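Chiyo Nishimura
@chiyo_sorts_it
15 July 2021

OK, a thread on divided bins, because I keep being told they'll change my life and I have doubts.

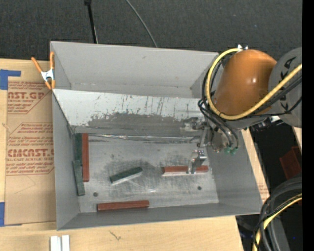
Gray metal bin, sloping divider, three reddish-brown blocks and three dark green ones.

1/ The pitch I keep hearing: put a wall down the middle of a bin and sorting takes care of itself. Look at the front compartment. Six blocks, both colors, all in together. The back one has nothing in it. The wall is not doing the sorting.

2/ And the wall slopes! Every seller loves a sloping divider. Vivorwood's page says it "guides contents into place." Into what place? Narrow blocks land however they land. One's nearly flat, one's on a diagonal, and no slanted piece of metal is going to line them up for you.

3/ I'll give them the size difference. A big side and a small side makes sense if you have a lot of one thing and a little of another. With three and three I'd want equal halves. Does anyone sell equal halves? Stunach used to. Now theirs are lopsided too.

4/ Metal on a wooden tabletop, also not my favorite. I had a metal bin on my own table all June and I have the scratches to prove it. Put felt under it. Felt is cheap.

5/ Aslı Altıntaş wrote back to my last thread to say she runs 9 divided bins and would never go back. Fine. She also labels every side of every one. I'd bet the labels are doing most of the work there, and you can stick a label on a shoebox.

6/ One real plus: open top. I've owned bins with lids and the lid ends up on the floor by lunch.

7/ Would I buy one? At Kaleo's price, no. Two plain bins side by side, a color in each. If the divider lifted out I might think again. Send me one that does and I'll try it.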